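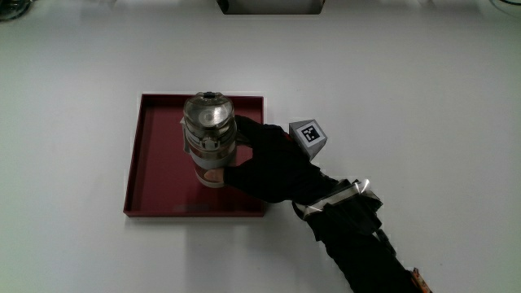
What is happening to Lolta webmail addresses in the new year?

Every Lolta address keeps working exactly as it does now, and the old inbox page will be switched off in March and replaced by a new one.

ELLVILLE, 26th December: Lolta, the little webmail service that has been carrying the letters, recipes, footy tips and forwarded jokes of Ellville and Miltow for longer than some of its customers have been able to type, is delighted to announce that it is finally getting a new inbox.

The new page has been built over the past 11 months by the Verhoeven web studio in Miltow, whose team have been endlessly patient with us, and it will open to all 3000 account holders in March. It loads faster on a phone, it has a search box that finds things, and the Reply All button has been moved well away from the Reply button, a change requested by 2272 of you in our winter survey (and by one gentleman in four separate emails, each of them sent to the whole town).

"I have had the same inbox colours since I was at uni, and I'll admit I got a bit misty when we turned the test copy over to the new ones," said Lolta's founder, Llinos Prosser. "But my own mum couldn't read the grey writing on the grey background, and when your mum rings you at work to ask what an email says, you really do have to listen."

Customers have asked whether the new inbox will write their emails for them. It won't. We did try a suggested replies feature with a group of some 500 kind souls, and it offered "Sounds great!" in answer to a parking fine, a netball cancellation and a rather long message from somebody's ex-husband. The feature has been put away for now, with our apologies to everyone who pressed it.

"We had a good laugh and then we had a fair few phone calls to make," said Peadar Egan, who looks after customer support. "People were lovely about it. Mostly."

Folders, contacts and drafts will be moved across overnight, including the drafts you started years ago and never had the heart to send. Passwords stay the same. If you read your Lolta mail through a program on your computer, you needn't change any settings at all.

Anyone who would like a hand can come along to one of our help mornings in Ellville or Miltow, where Emiliano Carrasco will be pouring the tea and showing people around the new page at whatever pace suits them. Dates will be emailed to all customers before the changeover, and yes, we will use the blind copy field.

Media enquiries: Bautista Palma, Lolta, Ellville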